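Wultmont Skills Board > Kit and supplies > Is a steel instrument tray worth it for suture practice?

golnar_t
Getting a home practice set together before the course starts in August. Everyone at Drostley keeps telling me I need a proper stainless tray. The Nouri one is £40 and I can't see what it does that a clean baking tin doesn't. Has anyone used both?

szewing_fu
I have. The tray is nicer. Whether it's £40 nicer is another matter. Ours is on the blue cloth we always use:

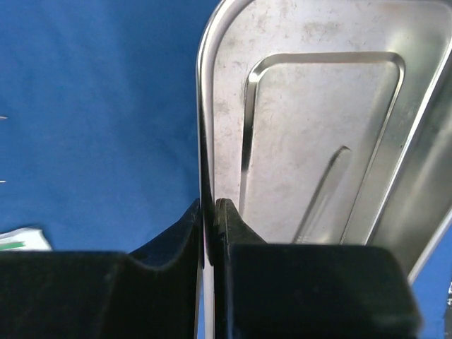 Steel tray on the blue cloth. Note the raised panel in the bottom.

The rim is rounded at the corner, so it wipes down easily. A baking tin holds muck in the folds.

H_Chraibi
"Wipes down easily" is what they say about every tray ever sold. What's the stamped panel for? Looks like decoration to me.

szewing_fu
Stiffens the base, I was told. I haven't tested it.

H_Chraibi
Told by the shop, I expect.

houshang.s
I'd skip it. Mine cost £19 from Drodberg and it lives in a cupboard. What you want is a decent drape and your tools laid out so you can pick one up without fishing for it. In a tray they slide into a heap.

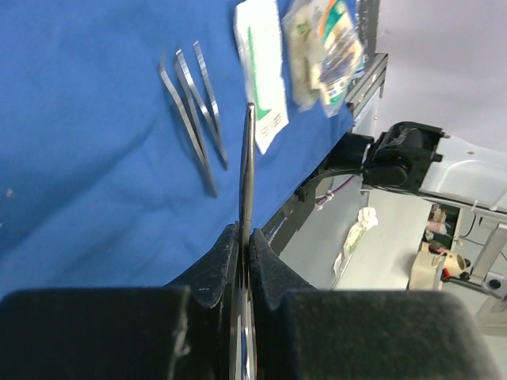

Three tweezers on the drape, packets up at the top.

Tips all pointing the same way, more or less side by side. No tray needed for that.

golnar_t
Are those scissors or a needle holder at the front? I can't tell them apart at that size.

houshang.s
Can't swear to it from the picture either. Look at the jaws when you buy. The cheap sets get the labels wrong - I've had that happen.

ShahlaT
Not convinced by the drape argument. That one is wrinkled already, and a fine tip will catch in a fold. A tray at least stays flat. And you can carry it to the sink in one go.

houshang.s
Then pull the drape straight. It takes seven seconds.

ShahlaT
And again every time you lean on it.

H_Chraibi
Both of you are spending her money. Golnar, use the baking tin for a month and see if anything annoys you.

golnar_t
Tin it is for now. I'll get a drape as well, they're cheap enough. Still don't believe in the panel.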